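8th March. Potting shed notebook, Brarholm plot

Dull, mild, no wind. Went up with the intention of sowing leeks and spent most of the morning on slugs instead, as one does.

Tray losses first. The early lettuce (the bronze one, from the Plistcombe swap) is down to stumps along the side nearest the door. The row behind it has been sampled but not finished, presumably being saved for tonight. The broad beans in tubes are untouched, which annoys me slightly, as I had sown twice what we need on the assumption that half would be eaten.

Slime trails go up the left leg of the staging and nowhere else. Copper tape on all the legs since December. The left leg is also the one where the tape meets a cobweb, a dead leaf and a bit of old string, so what we have built there is a slug footbridge. Cleaned it off. Re-taped with what was left on the roll, overlapped properly this time.

Beer trap by the water butt: 7 slugs, one beetle (apologies to the beetle). Trap under the bench: nothing, and the beer had gone. I have my suspicions but will not write them down in a shared notebook. 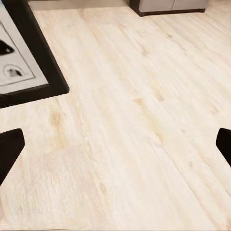

Rezaul Gazi says the beer is a waste of good beer and that all it does is invite the neighbours' slugs round as well. He wants upturned grapefruit halves, emptied every morning before the sun gets on them, and he says the morning part is where I will fall down. Fair. I pointed out that I don't like grapefruit and would have to eat it. He said that was the price of lettuce.

So, a trial. Lettuce bed split down the middle with a plank. North half gets grapefruit, south half gets beer, same number of plants in each and no cheating with the torch at night. Run it until the seedlings have four true leaves or there are no seedlings, whichever comes first. Counts to go in the back of this book, not on the backs of seed packets. Yes, I mean me.

Leeks did get sown in the end. One full tray of the Markow, plus a half tray of last year's seed that I should have thrown out. Labelled both in pencil. The pen labels from last spring are all blank now and very smart they look.
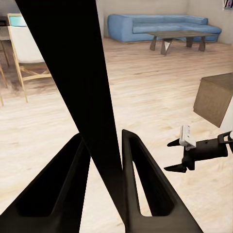

Black gripper fingers, with a small white block held in the second gripper.

Nematodes. Dayana Trujillo has offered to go halves on a packet, which would do her bed and our bottom one. Soil has to be warm enough and ours is not. The thermometer said 4 degrees at finger depth this morning, then said it again indoors, so the thermometer may be having a rest. Borrow hers before ordering anything.

Also from Dayana: leave the long grass by the ditch alone, there were frogs in it last year. Happy to oblige. Not mowing is the one job I am always up to date with.

Spent a while looking for the 500 ml measuring jug. Found it holding up the cold frame lid, where I put it in the autumn to be clever. It has a crack now. Put a brick there instead.

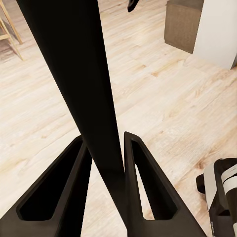
The cold frame itself wants a new hinge before the lettuces go out into it, otherwise the lid comes down on whoever is leaning in. I have been leaning in carefully for two years. Weerakoon sell the long ones singly, the short ones only in packs, and of course it takes short. Will try a long one and more drilling.

To do:
Grapefruit.
Hinge, and screws to go with it, having forgotten those last time.
Move the beans out to the frame once it has a lid that stays up.
Empty the beer trap. Rinse it this time.
Ask Rezaul how many grapefruit he thinks one person can eat in a week.

Evening, later. Went back up for my glasses. Two slugs on the new tape, one either side of the overlap, apparently thinking it over. Moved them to the compost heap and came home.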